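Jandow Toy Library, pretend kitchen refresh
Progress report to the Peltonen Fund, second quarter
Prepared by Selamawit Kassa

Spending to date is $928, all of it on the play food and the trays. The stove has not been bought. Gonçalo Cardoso at Skollik quoted us a price for it in January and has since quoted us two others, each with a different number of burners.

Sorting the old stock took longer than planned. We went through every bin and threw out anything cracked, chewed past recognition or smelling of real food. The felt lettuce went first. It had been a donation, and I am told it was once green.

The replacement food comes to 80 pieces, packed into 13 lending kits. Each kit has a tray, a card listing the contents and a drawstring bag that the children will lose. Six kits are already out on loan. One came back with an extra carrot, which we have decided to treat as interest. 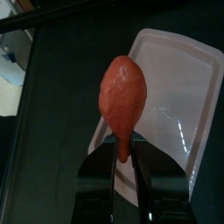 Meat and poultry caused the most debate, mainly among adults. Parents on our survey asked for "less fast food," and their children asked for chicken. The children won. The drumstick is glossy, reddish-orange and lumpy in the right places, with a narrow end that suits a small fist, and the pale tray is plain enough to pass for a plate, an oven or a hospital bed as needed.

Still to do: labels for the remaining bags, a second shelf in the Trondon room, and a final answer on burners. We expect to ask for the balance of the grant once Mr. Cardoso settles on a number.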